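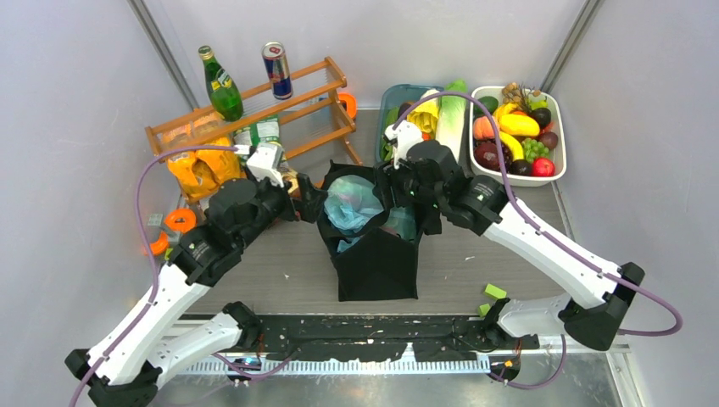
Abb. 3: Zweiarmige Zelle mit einer Stofftasche zwischen den Greifern. Die Greifer stehen links der Tasche und über ihrem rechten Rand.

3.2 Regeln für den Betrieb und die Aufzeichnung

Die in Abschnitt 3.1 beschriebene Zelle wird von wechselnden Personen bedient. In der ersten Projektphase hatte jede Bedienperson eigene Gewohnheiten beim Aufbau, beim Startpunkt der Arme und beim Umgang mit Fehlgriffen. Die Aufzeichnungen aus dieser Phase ließen sich nur eingeschränkt vergleichen. Für die hier ausgewertete Reihe Brastora wurde deshalb eine schriftliche Betriebsanweisung eingeführt, die für alle Sitzungen gilt. Sie umfasst den Aufbau der Szene, die Führung der Arme, den Abbruch und die Dokumentation. Die Reihe besteht aus 1485 Episoden, die alle nach derselben Fassung der Anweisung aufgenommen wurden.

Aufbau der Szene. Die Tasche wird aufrecht und mit geöffnetem Rand zwischen beide Arme gestellt, sodass sie von beiden Greifern erreicht werden kann. Ihre Vorderseite zeigt zur Montageschiene. Andere Gegenstände dürfen im Arbeitsraum bleiben, auch wenn sie für die jeweilige Aufgabe nicht gebraucht werden. In Abb. 3 sind das unter anderem ein Holzgestell mit einer Flasche und einer Dose, eine türkisfarbene Schale mit Gemüse und ein weißer Korb mit künstlichem Obst. Eine leere Umgebung wurde bewusst nicht vorgeschrieben. Festgelegt ist lediglich, dass Glas und Getränkebehälter aufrecht stehen müssen und dass vor dem Start kein Gegenstand einen Arm berühren darf.

Weiche und durchscheinende Materialien werden gesondert behandelt. Folienbeutel, wie der hellblaue in der Tasche in Abb. 3, verändern ihre Form bei jeder Berührung und lassen sich nicht reproduzierbar ablegen. Die Anweisung verlangt daher keine feste Ausgangsform. Verlangt wird, dass die Bedienperson vor dem Start vermerkt, ob sich ein solcher Beutel bereits in der Tasche befindet und auf welcher Seite er liegt. Der Vermerk wird als Freitext zur Episode gespeichert.

Führung der Kabel. An beiden Armen laufen die Leitungen außen von der Basis bis zum Handgelenk. Am Ellbogen muss eine Schlaufe bleiben, die auch bei gestrecktem Arm nicht spannt. Zu enge Schlaufen führten in Vorversuchen zu Zug an den Steckern, zu weite können an Gegenständen oder an der Wand hängen bleiben. Geprüft wird vor jeder Sitzung, indem jeder Arm einmal langsam in die äußerste zulässige Stellung gefahren wird. Eine Schlaufe, die seitlich über den Ellbogen hinaussteht, wie am rechten Arm in Abb. 3, ist zulässig, sofern sie bei dieser Fahrt frei bleibt. Kabelbinder werden nur an den vorgesehenen Punkten gesetzt.

Gemeinsamer Arbeitsraum. Über der Tasche überschneiden sich die Bereiche beider Arme. Für diese Zone gelten 2 Regeln. Erstens darf jeweils nur ein Greifer unter die Ebene des Taschenrandes fahren. Der andere bleibt außerhalb oder hält den Rand. Zweitens ist der Abstand zwischen den Greifern im freien Raum größer zu halten als die Breite eines geöffneten Greifers. Die Steuerung (Endov) überwacht beide Bedingungen und hält die Arme an, wenn eine verletzt wird. Das Anhalten gilt nicht als Not-Halt und kann von der Bedienperson quittiert werden. Der Not-Halt liegt auf einem eigenen Kreis und ist von der Software unabhängig.

Die Geschwindigkeit am Werkzeugmittelpunkt ist auf 200 mm/s begrenzt. Der Wert wurde für die gesamte Reihe beibehalten, auch dort, wo die Aufgabe schnellere Bewegungen zugelassen hätte. Griffe in die Zelle sind nur bei abgeschalteten Antrieben erlaubt. Das betrifft auch kleine Korrekturen, etwa wenn eine Packung umgefallen ist.

Abbruch und Wiederholung. Ein misslungener Griff darf innerhalb derselben Episode bis zu 3 Mal wiederholt werden. Danach wird die Episode beendet und als nicht erfolgreich gekennzeichnet. Sie bleibt im Datensatz. Verworfen werden nur Episoden, bei denen ein technischer Fehler vorlag, zum Beispiel ein Bildausfall oder ein verspäteter Zeitstempel. Diese Trennung war in der ersten Phase nicht eingehalten worden. Damals wurden Fehlversuche zum Teil gelöscht, wodurch die Erfolgsquote zu hoch erschien.

Reinigung und Zustand des Bodens. Abrieb und kleine Partikel auf dem Boden werden nicht zwischen einzelnen Episoden entfernt, sondern vor Beginn einer neuen Sitzung. Auf der Montageschiene sind Verschmutzungen auch dann zu beseitigen, wenn sie die Bewegung nicht behindern. Liegen lose Teile wie die kleinen hellgrünen Schaumstoffblöcke neben der Tasche im Arbeitsraum, ist im Protokoll anzugeben, ob sie zur Aufgabe gehören. Fehlt die Angabe, werden sie bei der Auswertung als Störobjekte behandelt.

Dokumentation. Zu jeder Sitzung gehören eine Aufnahme der Ausgangslage mit der fest montierten Kamera, die Versionsnummer der Betriebsanweisung und das Ergebnis der Kabelprüfung. Die Protokolle werden mit dem Werkzeug Plomix geführt, das unvollständige Einträge nicht annimmt. Änderungen an der Anweisung sind nur zwischen zwei Reihen möglich. Die letzte Änderung vor Brastora stammt vom Oktober und betraf die Kennzeichnung durchscheinender Objekte.

Die Regeln ersetzen keine Risikobeurteilung der Anlage. Diese wurde getrennt durchgeführt und ist an den Standort gebunden. Wer den Aufbau übernimmt, muss insbesondere die Geschwindigkeitsgrenze und die Überwachung des gemeinsamen Arbeitsraums für die eigene Zelle neu festlegen. Die Auswertung der Abbrüche nach Ursache folgt in Abschnitt 4.

Weitere Beiträge aus dieser Reihe

Kabelführung an zweiarmigen Tischsystemen: Befunde aus dem Dauerbetrieb
Kennzeichnung von Fehlversuchen in teleoperierten Datensätzen
Greifen von Folienverpackungen mit Parallelgreifern
Magalhães: ein Protokollformat für Manipulationsversuche
Gemeinsame Arbeitsräume und Haltebedingungen in der Endov-Steuerung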